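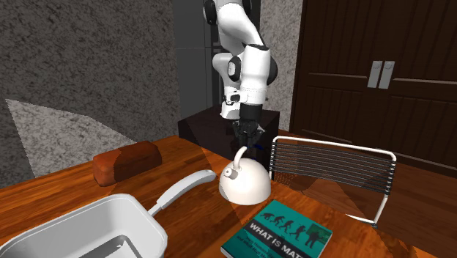

The arm above the kettle in the Listwood table scene (simulated).

Visit to Prondura, Ostside site, January

The visit was arranged after Prondura withdrew a grasping routine that had already been passed for trial on hardware. Four of us attended. We were met by Tarek Abdel Rahman, who looks after the simulation work at Ostside, and spent the morning on the fault and the afternoon on the changes made since. What follows is taken from my notes and from the run logs we were shown on screen. We were not given copies of the logs.

Background

Listwood is the name Prondura uses for its set of simulated rooms. The one under discussion has a wooden table with household objects on it and a single arm mounted on a pedestal beside it. The task is to take the kettle by its handle, lift it 30 mm, hold it and put it back. The routine was written under contract for Kettler, who want it for a kitchen handling trial.

The batch used for acceptance was 1,000 runs, with small changes to object positions and lighting between them. The summary sheet gave a success rate high enough to release the routine. It was then loaded on to the arm in the workshop, where on the first attempt the fingers closed short of the handle, the arm rose with nothing held, and the controller reported a completed lift. The second attempt went the same way. The workshop stopped there, with no damage to the arm or the kettle.

The fault

Two separate errors had to coincide.

The first was in the kettle model. The handle is a curved bar with a gap between it and the body, and the displayed model has this gap. The collision model, which is the shape the physics engine works with, had been generated automatically as a single closed hull, so the gap was filled with solid material that did not appear on screen. A finger moving into the gap met resistance well before it reached the handle.

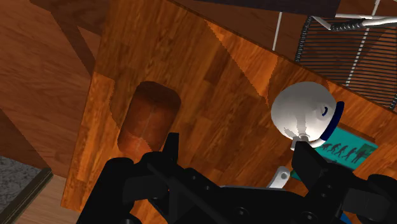 Gripper fingers and the kettle, close view. The handle stands slightly clear of the body.

The second error was in the success check. It looked for finger force above a threshold, followed by upward movement of the wrist. It never asked where the kettle was. In simulation the fingers pressed on the hull, the force rose, the wrist went up and the run was marked as a success, whether or not the kettle had gone with it.

Mr Abdel Rahman replayed the logs with the object's height added as a column. Of the 1,000 runs, 566 showed the kettle leaving the table. A further 400 had been marked as successes with the kettle still standing where it started. The remaining runs had been marked as failures in the first place – these were the only ones anybody had looked at in detail before release.

I asked why the workshop controller had also reported a completed lift, given that there was no hull there to press on. The same check had been copied across with the threshold unchanged, and the fingers closing fully against each other were enough to exceed it. On hardware this is a safety matter as well as a nuisance. An arm that believes it is carrying a kettle goes on to the next step, and with a partly held kettle the next step could be a drop from height. Kettler had intended to run with water.

We were taken through several views of the table scene during the replay. The side view was the most useful for judging finger height, though the wrist hides part of the tray behind it.

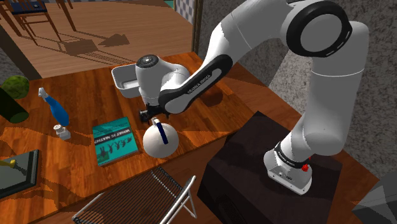

Changes made since

The kettle's collision model has been rebuilt in separate parts: body, spout and handle. Other objects with handles are being redone in the same way. The pan was next on the list when we visited.

The success check now requires the object's own height to change with the wrist and to stay changed during the hold. In the workshop, where object height is not directly known, finger opening is compared with the expected handle thickness, and full closure counts as a failed grasp.

Thirty runs from each batch are to be replayed by eye before release, drawn from the successes.

Points outstanding

Kettler has not yet agreed a date for the repeat trial. The threshold itself had still to be reviewed. We asked for the revised acceptance procedure in writing and were told it would follow once the new batch had been completed.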